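Linen Service at Grodness to Expand Under New Agreement

December 4, 2020

The director of the Gistside Textile Reuse Service has confirmed that its work with residential care homes in Grodness will continue through next year. In an interview with this bulletin, the director described the past year as "a period of steady demand and very little spare space."

The service collects unwanted clothing and household linen, sorts it, and returns usable items to residents and families. It now supplies 22 care homes, compared with 9 when the current agreement was signed. Some 3,000 items were handed out in the last quarter.

"Most requests are for plain things," the director said. "Homes ask us for nightclothes, undershirts and pillowcases. They seldom ask for coats."

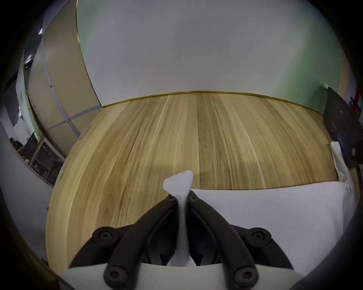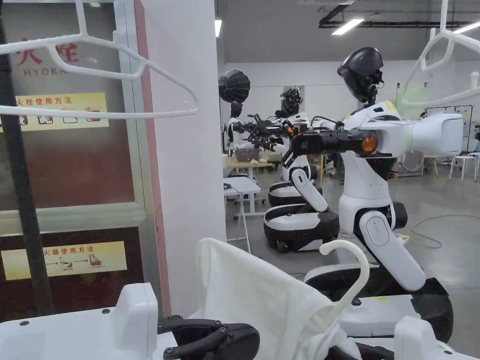 White cloth items, on a wooden table (first picture) and with clothes hangers (second picture).

Asked about the quality of donations, the director was direct. "We accept worn items. We do not accept damp ones. A single damp bag can spoil a full cart, and we have asked the drop-off points at Tian and Ako to check each bag at the door."

The director also addressed complaints about labeling. Under the present system, each garment carries a sewn tag with the number of the home but no resident's name. Families have asked for names to be added. "We understand the request," the director said. "Our concern is privacy when an item is passed on. We will consult the homes before making any change."

A revised collection schedule will take effect in January. Pickups at Gistside will move to the morning, and the service will open three more drop-off points in Grodness. Homes wishing to change their standing orders should write to the service office before the new schedule begins.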